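4 圣诞小树装饰工位的变化

4.1 工位与人

前面几节谈的多是背景，现在想请读者跟我们到车间里去，慢慢地看一张桌子。Clallside 是一家做节庆陈列的工厂，旺季从夏末就开始了，到十二月车间里反倒安静下来，这一点外人常常想不到。我们做田野的那段时间正赶上最忙的时候，在 Bukura 厂区的装饰车间前后待了 3 个月，访谈录音整理出来有 146 页，下文引的话大多出自这里，少数几句是午饭时随手记下的，征得本人同意后一并收入。

装饰车间的活计，说简单也简单：一棵桌面大小的仿真圣诞树，几只彩球，按样板挂好，整理枝条，装盒。可是真正坐下来做过的人都知道，球的挂环小，针叶又密又扎手，枝条硬软不一，同一个位置换一棵树手感就不同。Huguette Bodin 在这条线上做得最久，她教新人时从来不先讲样板，先让人把手伸进枝条里摸一摸，摸到哪根枝吃得住分量再说。我们也被她这样教过，头一个下午挂歪了好几棵，她一一取下来重挂，一句重话也没有。

自动化改造之前，装饰车间共有 5 个挂球的座位，大家围着料箱坐，说话不用抬头。改造由系统集成商 Runel 承担，项目在厂里的叫法是“Zürcher 线”，得名于最早要这批货的那家客户，后来客户的订单结构变了，名字倒是留了下来。改造的内容是把取球、递球和部分挂球的动作交给双臂工位，人则负责备料、修枝、复核和处理异常。厂方给我们的说法是“人机各做各拿手的”，这句话在访谈里被反复提到，有人引它时很认真，也有人引它时带着笑。

4.2 桌面上的约定

双臂工位的布局不复杂。两条机械臂装在桌子前沿的一根铝制导轨上，面对着白色的台面，小树立在台面靠里的地方，彩球放在深青色的浅托盘里，腕部各有一只小相机。围着台面的是铝型材搭的架子，几面衬着印了叶子的墙纸，架上挂着黑色的网篮，后面那只篮子里放着一套套筒。图 4 和图 5 都取自这个工位，本节谈到的取球动作可以对照着看。

图 4 双臂工位：左臂夹持红色彩球，托盘内为金色与绿色彩球
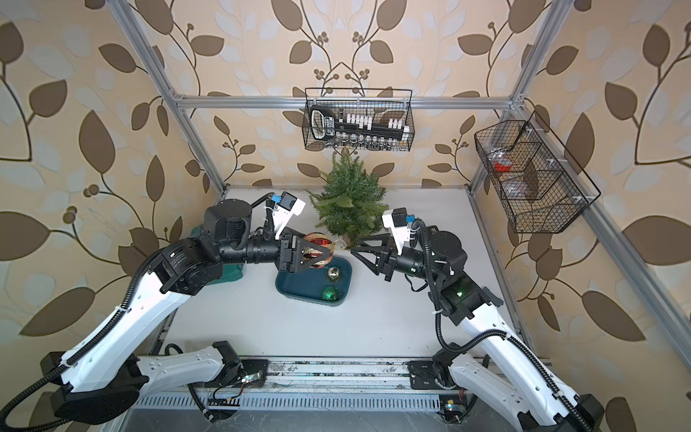

托盘看上去是最不起眼的东西，我们却在它身上花了最多的篇幅，原因要从备料说起。人工挂球的时候，料箱是公用的，谁手边没有了就探身去抓一把，抓多抓少全凭习惯。到了双臂工位，托盘里放哪几种颜色、彼此隔开多少、挂环朝哪边，都成了需要有人事先想好的事情。Nidia Ñahui 从前是挂球最快的一位，如今她的班上有很大一块时间用在摆托盘上。她跟我们说，起初觉得这像是给一个很讲究的客人布菜，心里多少有点别扭：

“我以前抓球是不看的，手自己会去。现在我得替它看。球挨着边了不行，两个靠得太紧也不行，反光太厉害的那种，我要转一转再放。转到哪个角度好，说明书上没有，是我试出来的。”

她说的“试出来的”，后来成了这条线上一件要紧的事。亮面的球和洒了闪粉的球，在相机里的样子差别很大，夹起来的手感（如果可以把这个词借给夹爪用的话）也不一样。Runel 的工程师 Fabrice Langlois 最早给的摆放规范只有一页，写着托盘放正、球不叠放。Nidia 和同班的人在这一页纸的背面陆续写了不少小字，哪种颜色先放，哪种颜色尽量离开盘边，哪一批球的金属帽容易松，要先用手捏一下。Fabrice 看到以后很高兴，把那张纸带回去重新排了版，贴在工位旁边。高兴归高兴，重新排过的那一版上没有写明是谁的经验，这件事我们在 4.4 节还会谈到。

应当替 Fabrice 说一句公道话。他在现场待的时间远比合同规定的长，夜班也来过，常常端着一杯凉透的咖啡站在架子外面看两条手臂动作，嘴里小声数拍子。访谈时他坦率地讲，他们投标时把难点估在了夹取上，到了现场才明白，夹取之外的那些零碎，理枝、对挂环、看树歪不歪，占去的心思多得多，而这些零碎从前都包在人的手里，没有单独的名字，也就没有人给它们报过价。我们觉得这段话讲得很实在，它同时解释了为什么改造后的岗位说明书写起来那样费劲：要把原来没有名字的动作一个一个叫出来，再决定归谁。

4.3 节奏、等待与交谈

关于节奏，文献里常见的担忧是机器把人催快了。我们在 Bukura 看到的情形要曲折些。双臂工位单次动作比熟手慢，这是大家公认的，连厂方也不避讳；它的好处在于可以一直做下去，夜里也做。于是坐在它旁边的人，白天常常处在一种不上不下的状态：没有忙到抬不起头，可又走不开。Sachiko Sekiguchi 负责看护和复核，她把这种状态叫作“陪着”。陪着的时候她修下一棵树的枝条，眼睛隔一会儿抬起来看一下夹爪，看球是不是夹在正中，看完再低头。她说一天下来手不酸了，脖子酸。

复核的活儿有它自己的分寸。什么时候该按暂停，什么时候再等一等，规程里写得比较宽，只说“出现异常时”。可是什么算异常呢？球夹得偏了一点，多半自己就能放好；枝条弹了一下，也许没事，也许下一个球就挂不住。Sachiko 刚接手时几乎每次都按，产量掉得厉害，班组长 Blandine Caron 没有责怪她，搬了把椅子来陪她坐了两个上午，两个人一起看，一起猜，猜完了等结果。这样坐下来，她按暂停的次数慢慢少了，而且能说出为什么按、为什么不按。Blandine 后来把这个办法固定下来，凡是新到双臂工位的人，都由一位熟手陪坐，坐多久由新人自己说了算。

图 5 同一工位：左侧夹爪持球于托盘上方，右侧夹爪张开

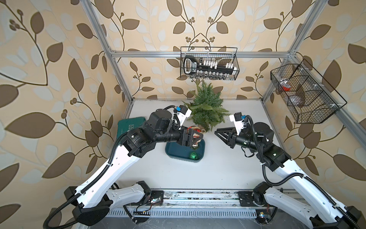
陪坐这件事在厂里的工时系统中没有对应的科目，Blandine 是把它记在“设备调整”下面的。月底核对时有人来问过，她如实讲了，对方想了想，也就让它留在那里。我们之所以不厌其烦地写下这样的细节，是觉得一个岗位在改造之后能不能让人安心做下去，常常就落在这类没有科目的时间上。假如当时那一栏被划掉了，陪坐多半会变成下班以后的人情，做得了一时，做不了一季。

再说交谈。从前大家围着料箱坐，谁家孩子发烧、哪一趟班车改了点，一上午就都知道了。双臂工位四周有架子和墙纸挡着，坐在一侧的人看不见另一侧，要说话得站起来或者探过身去。这个损失没有出现在任何一份评估表里，访谈中却几乎人人提到，而且往往是在我们收起录音设备之后才提。Huguette 的讲法最直白，她说活儿轻了，日子长了。她所在的手工座位保留了下来，专做样板树和客户临时改的款式，与双臂工位隔着一条过道，她说话嗓门大，过道那边的人也就还能听见一半。

厂方对此有所回应，办法朴素得很：把上午的休息从各自轮换改成一起停，时长约 30 分钟，工位也跟着停。工艺部门起初不大愿意，夜里好不容易攒下的产量，白天这样一停就去掉了一块。Blandine 坚持先试一试，试到季末再说。我们离开时它还在试，咖啡机旁边多了一张折叠桌，桌上照例放着几棵没修好的小树，休息时有人一边喝咖啡一边顺手理两下枝条，说是闲不住。

4.4 经验归谁

最后回到那张背面写满小字的纸。在改造后的车间里，工人的经验有了一条从前没有的去处：它可以变成摆放规范，变成暂停的判据，再变成程序里的一个参数，跟着设备走到别的厂区去。Nidia 对此的心情颇为复杂。她并不反对别人用她的办法，从前教徒弟也是倾囊相授的，让她在意的是教徒弟时徒弟会记得是谁教的，往后见了面还叫一声。规范重新排版之后，她在工位旁边站了好一会儿，把每一条从头念到尾，念完说，有一条抄错了，是闪粉的球离盘边远一些，抄成了亮面的球。

这条错误当天就改了过来。Fabrice 在改正的同时，在页脚加了一行“依据 Bukura 装饰车间班组意见整理”，再往后一版又加上了提出者的名字，这是 Blandine 去提的。名字加上以后，提意见的人明显多了起来，连一向不爱写字的 Huguette 也口述了两条关于选枝的，由 Sachiko 代笔。其中一条讲的是树干稍稍偏斜时应当先转底座再挂球，Fabrice 为此和她在样板桌前讨论了很久，两个人各执一棵树，转来转去，最后采用的是 Huguette 的转法，但是角度的写法依了 Fabrice。

署名之外还有报酬的问题。厂里原有一套合理化建议的奖励办法，针对的是节省材料和缩短工时，摆托盘的诀窍该怎么折算，办法里找不到依据。我们在场时，班组与厂方谈过两轮，初步的意思是按条目给一笔固定的数额，若规范被用到别的厂区再追加。Nidia 对数额没有多说什么，她关心的是追加的那一部分由谁来通知她，隔着厂区，她怎么会知道呢。这个问题提得很具体，会上没有人当场答得出来，记录里写的是由 Blandine 跟进，与 Runel 的服务合同续签一并商议。第 5 节将结合合同文本，继续讨论这一类经验条目在厂区之间的流转方式。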